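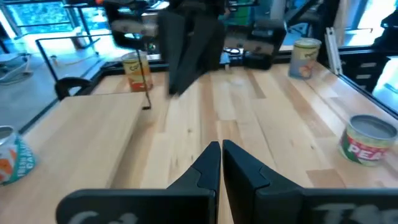
Clapping between movements is for people who don't know the piece, according to a reader in Castham, and the rest of us shouldn't have to suffer for it. Well, I clapped – twice, in fact, during a Brahms symphony last December – and I knew the piece perfectly well.

4 min read

I'd been up since 5, the first movement had knocked me sideways and my hands just went. Brahms himself liked a bit of applause! He fretted when it didn't come. All that stiff silence (the coughing, the glares, the man unwrapping a mint) came in later, and I can't say I've ever enjoyed it.

At the Distitby hall they clap whenever they fancy and the players grin back at them. I'd take that over a hushed row of programmes any night.

8 comments · 691 shares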